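Budgeting a Teardown Cell for Desktop PCs

Price the work before you price the arm. Most overruns on the Dravton bench came from fingers, fixtures and spare targets, and the arm quote had none of them in it.

1. List the operations

Write one line per part to be removed, with the grip it needs. Open a tower of the type you will process and check finger clearance at each part. Cables crossing the lower half of the chassis cost more cycle time than screws. Put cable handling on its own line.

Check clearance with the wrist camera running and the fingers mounted. Blue plastic carriers are a good first target. On this Dell tower the handle stands between the two fingers, with the socket plate open and both memory slots empty.
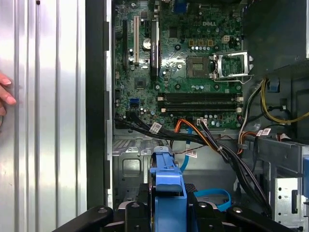
2. Size the gripper

Buy two finger sets per arm. Choose fingers with bolt holes so that tips can be changed at the bench. Naima Salem, who keeps the Hinojosa parts list, allows $1000 per arm for tips and fasteners — enough for 6 months.

3. Buy the targets

Order 20 scrap towers in one lot, same model if possible. Mixed lots need more fixture time. Ask the seller to leave the cabling in.

4. Set the holdback

Keep the last payment until the cell clears one full tower with a person at the side panel only. Put this in the purchase order.

Related
Wrist camera mounts: what to specify
Humus feeder trays, spare parts list
Girnovura fixture plates: lead times
Lease or buy: small arms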